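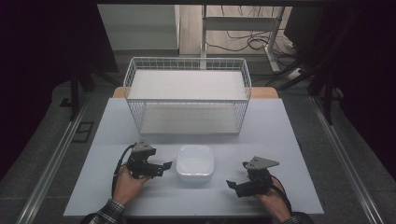 1. What the project was supposed to be

The assignment sheet for Household Systems asked each of us to pick a domestic problem, study it, and report back with "measured improvement." Other people in the section picked laundry, commuting, and in one ambitious case, sleep. I picked the dish rack. My working title was "Why Are the Small Things Always at the Bottom," and I still think it was better than the one on the cover page.

The problem is easy to state. A shared kitchen owns a certain number of bowls, boxes, lids and baskets. Every one of them has a place, everyone in the house agrees on the place, and the thing is never in it. I wanted to know whether this is a matter of character or of storage. I was hoping for storage, for personal reasons.

2. Items used

I kept the set deliberately dull. All of it is white, which was my choice and which I came to regret every time I put one item down on top of another and lost sight of it.

Wire basket, white, open at the top, rectangular. It stood in for the cupboard. You can see into it from every side, so it doesn't allow the usual excuse of having forgotten what was in there.

Small square bowl, white, glossy, rounded corners. In our kitchen this is the bowl that holds one portion of olives or half a portion of anything else.

Food-storage box with lid, white plastic, with "White pack" printed on the front in a curly script and a line under it. There is more lettering beneath that, in a size I can only assume was meant for ants.

I also had a lidded tub from Garel and two from Makano, which were dropped after the first session. The Garel lid fit the Makano tub just well enough to fool you and not well enough to hold soup. I have written this up separately under Losses.

3. Method

The work was done at a table, standing up, with the basket toward the back and the item to be put away in front of it. Each trial began with one item on the tabletop and ended with it in the basket or in an agreed spot beside it. Then it came out again and we did it over. I planned 80 trials. I would like whoever reads this to picture putting the same bowl away 80 times, and then to consider my grade.

There were 3 storage rules, tried in this order:

Rule A: big things first, small things inside them.
Rule B: everything flat on the bottom of the basket, nothing stacked.
Rule C: put it wherever you like, which is the rule we have at home.

Time was kept on a kitchen timer shaped like a pear. A trial was scored as a failure if an item had to be moved to reach another item. Czesław Sowa, my project partner, asked that "moved" include "sighed at." I overruled him, although his version would have produced more interesting data.

4. Results

Rule A was the quickest to put away and the worst to get anything out of. The bowl went inside the storage box so neatly that it was effectively gone. On Wednesday we spent seven minutes looking for it before Czesław picked up the box and it rattled.

Rule B gave the fewest failures and filled the basket almost at once. It works very well if you own three dishes.

Rule C did better than it deserved to. With only two of us and a basket we could see through, "wherever you like" settled into a habit by the second session. The box went left, the bowl went right, and we never discussed it. I doubt this would survive a third person, and I know it wouldn't survive my brother.

The printed label was more useful than I expected. Because the box has writing on just the one face I checked, we both started turning it so the words pointed outward, and after that it was easier to pick out among all the other white. Neither of us had been asked to do this. It happened somewhere in the middle of the Rule B trials and I only noticed when reading my notes.
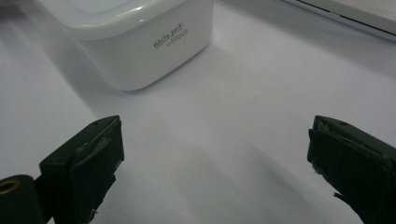 5. Losses

One Makano tub, cracked, dropped by me. One Garel lid, missing since November and presumed to be in somebody's lunch. The sheet of raw times for the first session, which I used to wipe the table and which was still perfectly legible until I threw it out.

6. What I would change

Buy one thing in a color. Run fewer trials and use more people, preferably people who don't like each other much, as that is closer to the conditions in a real kitchen. Keep the times in a notebook with a cover.

I would also test a rule I thought of too late, where the item used most often gets the front of the basket and everything else fends for itself. Czesław says his grandmother has run her kitchen this way all her life and did not need a grant. We did not have a grant either, but I take the point.

The basket has gone back to my kitchen. At the time of writing it holds two onions and a phone charger.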